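Home / Mobile Games / Help / Location & Walking Games

We use cookies to remember your settings and to count visits. By staying on this site you accept them. Read more | OK

Kumel: steps are not counted when the phone is in my pocket

Asked by Periklis Psarras, 7th June

Hello to all. I play Kumel since last August and I have a problem which started after the last update of the game. I hope somebody with more experience can help me, as I have already read the help pages inside the game and they did not solve it.

The game has two ways to count your walking. When the map is open on the screen, it follows the position. When the game is closed, it should take the steps from the health service of the phone and give them to you as "trail points" the next time you open it. The first way works well for me. The second way gives me almost nothing. I walked to my work and back, which is 9 kilometres in total, and in the evening I received points for less than one kilometre. The step counter of the phone itself had the correct number, so I do not think the sensor is broken.

What I have tried until now: I restarted the phone, I logged out and logged in, I removed the game and installed it again, and I gave the permission for location "all the time". I also wrote to the support and received an automatic answer which told me to restart the phone.

My friend has the same model of phone and plays in the same town, and his points arrive normally. The only difference I know is that he keeps the phone in his hand very often and I carry it in my front pocket.

I would like to hatch the Runham egg before the season is finished, and for this I need many kilometres, so I cannot walk the whole day with the screen open. The battery would not survive. Does anybody know which setting I must change? Thank you in advance for your time.

mossy_lantern

I had this and it is nearly always the battery saver and not the pocket. The phone decides that Kumel is an app you do not use much and puts it to sleep, so it never collects the steps. Then when you open it, it only looks back over the last short period and the rest is lost.

Please try the following, in this order. The names of the menus can be a little different on your phone.

1. Open the settings of the phone, go to Apps, choose Kumel, then Battery. Change it from "Optimised" to "Unrestricted". On some phones there is also a second list called "Sleeping apps". Look if Kumel is there and take it out.

2. Go to the health app and look at the connected apps. After you install Kumel again, this connection is cut and the game does not tell you. You must remove it from the list and add it again from inside the game, in Profile, Trail, Sources. Permission for location has nothing to do with this part.

3. Inside the game, turn on "Background trail". Leave the map, wait until the small boot symbol is green, and only after this close the game. If you close it while the boot is still grey, the trail does not start. Then put the phone in your pocket with the screen locked and walk for at least ten minutes before you check.

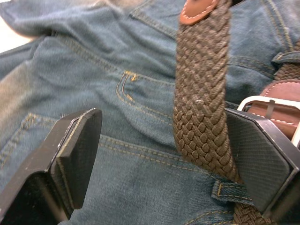 4. Open the game again and pull down the Trail page with your finger to refresh it. The points do not always come on the first refresh. Wait one minute and do it again before you decide that it failed.

5. If you still have nothing, look at the clock of the phone. It must be on automatic time. I know one player from my group who had moved his clock by hand for a different game, and Kumel refused all his steps for 13 days. There is no message about it.

About the pocket: a front pocket is fine. My own phone is in my pocket or in the bottom of my bag all day and the steps are correct within a few per cent. With a very loose coat you may lose a little, but you would not lose eight kilometres from nine.

One more thing. The points have a daily limit, which was made lower in the spring. If you walked a lot with the map open in the morning, a part of the limit was already used. You can see it if you press on the number at the top of the Trail page.

Good luck with your Runham egg. It is a long one, but the creature is strong in defence and I use mine in every raid at the Flarnivgate towers.

dunlin77

just use the antoniadis boots item, it doubles everything so you dont need to care. cost 5 gems in the shop

Antoniadis_Fan

I must correct the answer above, because somebody can lose gems with it. The Antoniadis boots double only the distance with the map open. They do nothing for the background trail. It is written in the description of the item, but you have to scroll to see it. I bought them two times before I understood.

I agree with mossy_lantern about the battery setting. For me the step number 2 was the important one. After I connected the health app again, I received the points of the same day, but not the points of the days before. I asked the support if they can be given back and they said no. So do it as soon as you can.

Also, if you have a watch or a bracelet which counts steps, check that only one source is chosen. I had the phone and the watch both active and the game accepted neither of them. I chose the watch only, and now I leave the phone on the desk when I go for lunch and the steps still come, though with a delay of over an hour.

Reply from Periklis Psarras

Thank you both for the detailed help. Kumel was in the list of the sleeping apps, and the health connection was also cut, exactly as you wrote. I repaired the two things yesterday in the evening and this morning the boot was green. I received points for the complete way to work. I have no watch, so this part I could not test.

I did not buy the boots.

Tags: kumel, trail points, steps not counting, background tracking, battery saver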